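Keeping a Play Mat Clean

A padded mat takes crumbs, juice and whatever comes in on socks, so it needs a quick clean more often than a rug does. Shake it outside first, or go over it with the soft brush on the vacuum. Then wipe it with warm water and a few drops of dish soap. Wring the cloth well. Too much water gets into the seams and the padding stays damp for days.

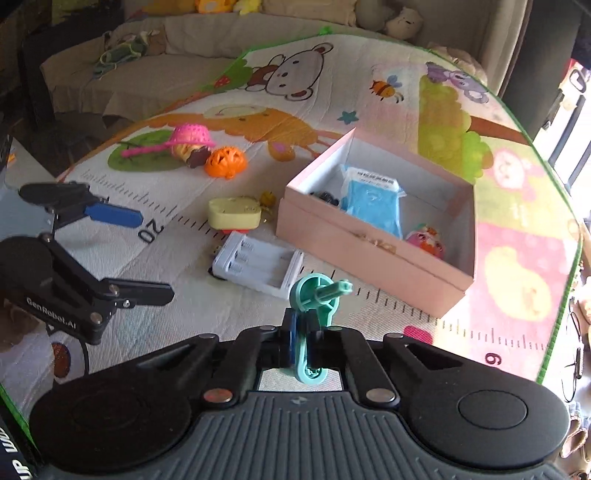

For crayon, rub with baking soda on a damp cloth and rinse. Ballpoint is harder. Try a dab of rubbing alcohol on a corner first, as it can lift the printing along with the ink.

Hard plastic toys can go in a bucket with the same soapy water. Leave anything with batteries out of it and use a barely damp cloth on the outside.

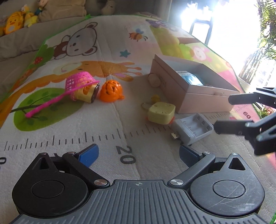 Rechargeable cells last longer if you keep them in sets and charge each set together. Mark them with a dot of nail polish. Store them in a dry drawer, away from keys and coins, and out of reach of small children.

Dry the mat flat, both sides, before you put it away. Roll it with the printed side out and tie it loosely. A folded mat will crease, and the creases are where it splits. Mine gets a full wash in June and a wipe once a week the rest of the year.

Eirlys Bevan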